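Lighting the Load Bay: How Rear Lamp Design Is Changing the Tailgate

6 Jan 2026

Rear lamps used to be placed last. A designer fixed the tailgate opening, the hinge line and the bumper height, and the lamp filled whatever metal was left at the corner. On the new Drumerby wagon the order has been reversed. The lamp was drawn first, as a single band across the full width of the car, and the tailgate was cut to suit it.

A full-width band has consequences for the body. If the lamp is split at the shut line, the fixed and moving sections have to align at each side, and any error shows up at night as a step in the light. If it sits wholly on the tailgate, the car loses its legal rear lamps when the tailgate is open, and a second set has to go in the bumper.

Drumerby chose the split. The center section is 860 mm wide and is carried by the tailgate. The two outer sections are bonded to the quarter panels and hold the turn signals and brake lamps, so the center section is only needed for the tail lamp function.

Light source and lens

The band uses 221 LEDs behind a milky inner lens, with a clear outer lens in front. The inner lens spreads the light so that single points can't be picked out from a normal following distance. Earlier cars from the company used a reflector behind a ribbed lens, which was cheaper but needed a deeper housing. The new housing is shallow enough to leave the load bay trim flat at the corners.

Heat is the main limit. LEDs give off little heat forward, so snow that settles on the lens tends to stay there. During December cold tests at Cesodville, engineers fitted a fine heating wire along the lower edge of the outer lens. It switches on with the rear window heater and shuts off after 7 minutes.

Shut lines and adjustment

The gap between the fixed and moving lenses is set at the hinge, with shims, before the lamps go on. Final adjustment is made with two threaded stops on the tailgate frame. Earlier models relied on rubber buffers, which took a set over time and let the tailgate drop slightly.

Repair is less simple. A light knock at the corner can move the quarter panel enough to open the gap, even when the lens is not cracked. The Sutherland parts catalog lists the outer section at $445, not including bonding material. The center section unbolts from inside the tailgate once the trim is off.

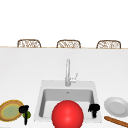 What it does for the shape

Seen from behind, the band makes the car look lower and wider than the model it replaces, though the track is unchanged. The bumper has been kept plain, with the plate moved down from the tailgate. That leaves one clean panel between the lamp and the load lip.

The smaller Trescombe hatchback will use the same LED boards in a shorter housing. Its tailgate is narrower and more steeply raked, and the band will stop short of the quarter panels, with separate turn signals set below.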